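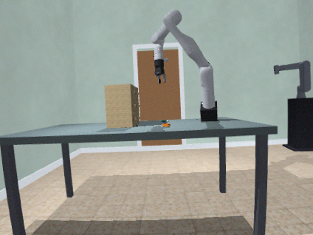
Langer Tisch vor salbeigrüner Wand, der Arm rechts.

4. März 2022, Werkstattheft, Eintrag zur Tinte

Wieder ein Tintentag, und ein schöner dazu, obwohl ich mir am Morgen noch vorgenommen hatte, endlich die Etiketten zu schreiben. Die Etiketten liegen immer noch da. Wer also ein unbeschriftetes braunes Glas im Regal findet: bitte stehen lassen und mich fragen, es ist mit großer Wahrscheinlichkeit Gallapfelauszug, aber die Wahrscheinlichkeit reicht mir bei Dingen, die so aussehen wie kalter Tee, nicht ganz aus.

Der Auszug steht jetzt seit 10 Tagen und riecht nach Keller und nassem Laub, also genau so, wie er soll. Oben hat sich eine dünne Haut gebildet, grauweiß und ein bisschen pelzig. I-hsuan hat mich letztes Mal ausgelacht, weil ich so eine Haut mit spitzen Fingern abgehoben habe wie ein rohes Ei, aber ich bleibe dabei: wenn sie reißt, hat man die Flocken überall. Mit dem flachen Hornlöffel ging es heute fast in einem Stück herunter. Danach durch das feine Leinen gegossen, ausgedrückt, noch einmal gegossen. Die Farbe ist ein warmes, trübes Gelbbraun, deutlich dunkler als beim Ansatz vom letzten Mai, und ich schiebe das auf die Galläpfel von Ghoneim, die kleiner und schwerer sind als unsere alten und beim Zerstoßen richtig Widerstand leisten. Mir tut jetzt noch der Unterarm weh. Das nächste Mal vorher grob mit dem Hammer im Tuch, dann erst in den Mörser, sonst springen einem die Stücke durch den ganzen Raum.

Eisenvitriol: 23 g eingewogen, Kristalle hellgrün, an den Rändern schon etwas rostig angelaufen. Das Glas hat zu lange mit losem Deckel gestanden (ich war es, ich gebe es gleich zu). Die angelaufenen Stücke habe ich ausgelesen und nur die sauberen genommen. In wenig warmem Regenwasser gelöst, dann unter Rühren zum Auszug gegeben, und da kommt jedes Mal der Augenblick, für den ich diese Arbeit so gern mache: erst ein violettgrauer Schleier vom Rand her, und ein paar Umdrehungen später ist das ganze Glas blauschwarz. Ich habe das nun wirklich oft gesehen und freue mich immer noch wie ein Kind!

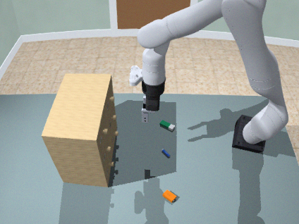 Beim Gummi arabicum bin ich weniger zufrieden. Es war über Nacht eingeweicht und trotzdem am Boden noch zäh, so ein bernsteinfarbener Klumpen, der sich um den Glasstab wickelt und nicht loslassen will. Ich habe es im Wasserbad nachgezogen, sehr sanft, und dann durch ein Stück Strumpf gedrückt. Maximiliano schwört darauf, das Gummi trocken zu mahlen und als Pulver einzustreuen, und ich habe ihm immer widersprochen, weil es mir bei meinem einzigen Versuch lauter Fischaugen gegeben hat. Vielleicht war ich damals nur zu ungeduldig. Ich setze für die nächste Runde eine kleine Portion nach seiner Art an und schreibe ehrlich dazu, wie sie sich verhält, auch wenn er dann recht bekommt.

Schriftproben habe ich auf 2 Papieren gemacht, dem handgeschöpften Hadernpapier von Utent und dem glatten Maschinenpapier, das wir sonst für Skizzen nehmen. Auf dem Utent-Papier steht die Linie wunderbar, scharf an beiden Seiten, kein Ausbluten, auch im dicken Abstrich nicht. Frisch ist sie noch blassgrau, fast enttäuschend, und man muss sich jedes Mal wieder sagen, dass die Luft den Rest erledigt. Nach der Kaffeepause war sie schon ordentlich dunkel. Auf dem glatten Papier perlt die Tinte an manchen Stellen zurück und sammelt sich am Ende des Strichs zu einem Tropfen, der ewig nicht trocknet. Ein wenig mehr Gummi könnte da helfen, oder eben eine andere Feder. Mit der Gänsefeder war es deutlich besser als mit Stahl, allerdings musste ich sie zweimal nachschneiden und mein Federmesser ist eine Schande. Abziehen, unbedingt, noch vor dem nächsten Kurs.

Für Dineo brauchen wir die Tinte ja nicht zum schönen Schreiben, wir brauchen sie zum Altern. Wir wollen wissen, wie schnell sie das Papier angreift und ob die alten Rezepte mit viel Vitriol tatsächlich so bissig sind, wie man es den Registern aus Fliltport ansieht. Dort gibt es Seiten, auf denen die Buchstaben einfach herausgefallen sind, sauber wie gestanzt, und wenn man so ein Blatt gegen das Licht hält, kann man den Text als Löcher lesen. Ich war beim ersten Mal ganz still. Der heutige Ansatz ist der milde, mit reichlich Gallapfel. Der scharfe kommt danach und wird dann bitte mit Handschuhen angefasst, auch von denen, die sonst nie welche tragen.

Was ich mir noch aufschreiben will, damit es nicht verlorengeht: Das Regenwasser aus der Tonne war nach dem Filtern klar, aber ich traue ihm nicht recht, denn das Dach ist frisch geteert. Einen Gegenansatz mit destilliertem Wasser machen und beide nebeneinander schreiben lassen, am besten von derselben Hand. I-hsuan hat die ruhigste von uns allen, vielleicht lässt sie sich mit Kuchen überreden.

Eine Nelke ist ins Glas gewandert, gegen den Schimmel, wie es meine alte Lehrmeisterin immer gemacht hat. Maximiliano hält das für Aberglauben und hätte lieber ein Tröpfchen Phenol. Riecht aber nicht so gut.

Offen: Etiketten. Federmesser. Löschpapier ist fast alle. Die Proben liegen zwischen den Filzen, Schriftseite oben, bitte nicht stapeln. Das Glas steht hinten im dunklen Fach und will jeden Tag einmal geschwenkt werden, wer als Erstes da ist, macht es und setzt ein Kürzel an den Rand dieser Seite.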